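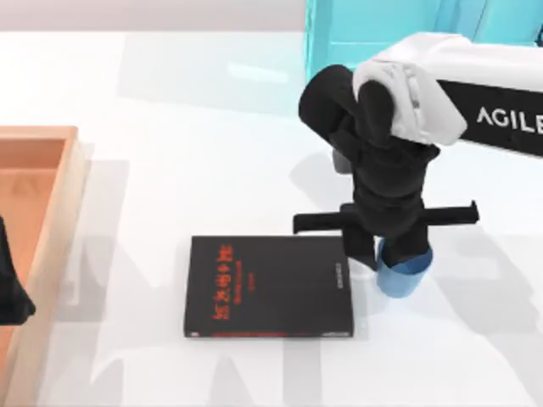
8/17/19, glaze bench, Ogilvie Street shop

The blue for the Lindau order is still not where I want it, and I have spent most of a very pleasant morning finding that out. Batch 12 came out of the small kiln with a good surface, smooth and buttery and no pinholes to speak of, but it leans green wherever it pools, and the customer asked for a plain soft blue with nothing of the sea about it. What I have in my head is a light blue like the cup in the picture, the kind that holds its own against a white table without shouting. Batch 12 next to a white tile looks like pond water. Lovely pond water, I should say, and I may keep the recipe for something else, but it won't do for breakfast bowls.

I went back through the older pages to see whether we had been here before, and of course we had. Tile 227, on the Imis clay, is the closest thing on the whole wall. The note next to it says only "nice, try again thinner," in my own handwriting, with no cobalt amount and no word on which frit went in. I could have kicked myself! Please, everybody, me first: write the amounts down before you wash the bucket.

Best guess at what is going on. The cobalt is fine. The green is coming from the clay, which has a little more iron in it than the old stuff did, and a glaze this clear lets all of that show through. The new Imis bags fire a shade warmer than the ones we finished up in the spring. I laid two bare test bars side by side on the windowsill and the difference is small but you can see it from the doorway. So a white slip under the glaze is one way to go, and a touch of tin in the glaze itself is the other. I would like to avoid the slip if I can, since it means another full day of handling and another chance to knock a rim.

Mixed this morning, all from the same dry base so we can compare fairly:

Batch 13 - same as 12, cobalt cut by a quarter, nothing else changed.
Batch 14 - same cobalt as 13, plus a small addition of tin.
Batch 15 - same as 14, with the Fundex frit swapped in for the usual one.

All three went through the 80 mesh sieve twice. Batch 15 was stubborn the first time and left a gritty little ring that I had to push through with the rubber rib, so if it speckles, that is the first thing to suspect. Weights are on the card taped inside the cupboard door, and this time I copied them onto the lids as well.

Dipped two tiles of each, one flat and one with the ridges, plus a seconds bowl in 14 because I have a good feeling about it and wanted to see it on a curve. The bowl has a chip in the foot, so don't let it get mixed in with the real ones. Everything is on the middle shelf drying. I marked the backs in iron wash, and the brush was awful, so the 13s look rather like 18s. Sorry about that.

The crackle on last week's mugs is getting worse as they sit, by the way. I can hear them ticking when the shop is quiet, which is a sweet sound and a bad sign. They should not go out to anyone until we have done the freezer and boiling water test on at least a couple.

Still to do: order more tin (we have enough for one proper bucket and then we are scraping), re-wash the bottom kiln shelf, find the good brush. The small kiln is packed except for the top, so if anyone has little things to go in, there is room for them, but please keep reds well away from my tiles. I'll set it going tonight and leave the lid alone until it has cooled all the way down - no peeking, and I am including myself in that.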